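The Lean-To Years

When Tahmineh Ghorbani bought her weatherboard cottage in Jullon, the agent called the back half "an opportunity". It was a lean-to with a slope you could feel in your knees. A marble set down at the laundry door would arrive at the back step before you did.

She spent three winters living with it. The kitchen was there, and so was the bath, separated by a curtain printed with lemons. Visitors learned to sing.

Then she rang Unai Segura, a builder who has spent most of his working life talking people out of second storeys. He walked through once, kicked a stump and asked for a cup of tea. His advice was to keep the footprint, lift the floor and spend whatever was left on windows. Tahmineh had a folder of clippings with her that morning – island benches the size of tennis courts, mostly – and she says she slid it quietly under a chair.

The floor went up first. Under it were 300 bricks stacked in neat rows, a colander and a gate that fitted nothing on the property. The bricks became the path to the clothesline. The gate is still looking for work.
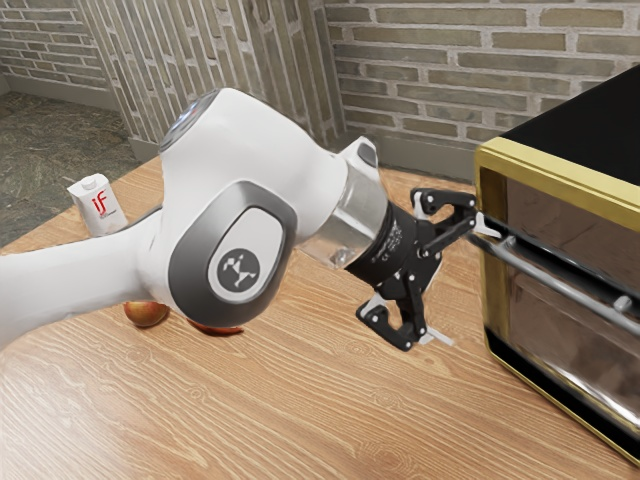 A colour called Skellska

Paint took longer than plumbing. Tahmineh wanted a grey that didn't look like a dentist's, and brushed out nearly 1,012 dollars' worth of sample pots before settling on Skellska, a murky green. Unai maintains it is the first one she tried.

The new windows face north over Akande Lane, so the room has sun by breakfast and the neighbours have a fair idea of what she eats. She has ordered blinds. They have been coming from Dromik since March.

As for the lemon curtain, it now hangs in the shed, where Unai's apprentice asked, very politely, whether it was heritage.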